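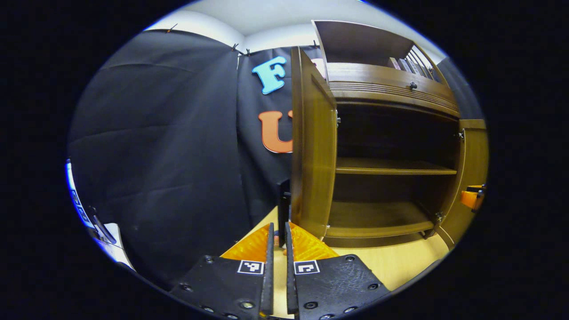
The honey-brown cabinet, doors open and shelves empty.

So I finally did it. I emptied the cabinet! If you've been reading since October you know I have been putting this off forever, and by forever I mean I once repainted a whole hallway to get out of it.

My friend Lavanya Varma came by with coffee and we pulled out everything behind the doors (old place mats, a fondue set, enough tea lights to heat the house) and stacked it all on the couch, where most of it still is. The books or binders up top under the flap stayed put. I wasn't ready to deal with those and Lavanya knows better than to push.

I do love this thing. I bought it at a moving sale on Villaseñor Street, and it took 2 of us plus a neighbor's dolly to get it up the front steps. The finish is such a warm color, and I have a real soft spot for that grooved band across the drawer, with the little dark knob. Lavanya thinks I should swap the knob for brass. No thank you!

Anyway, the plan. Table linens on the middle shelf, board games on the bottom, and the fondue set goes to whoever asks first. I was going to line the shelves with paper but I measured wrong and bought a roll that's way too narrow, so that has to go back to the store this weekend. The drawer is a whole other problem. It's all batteries and takeout menus in there and I'm saving it for after the holidays.

If anybody has a trick for getting candle wax off place mats, leave it in the comments, please. I have tried the freezer.

Posted 19 Dec 2019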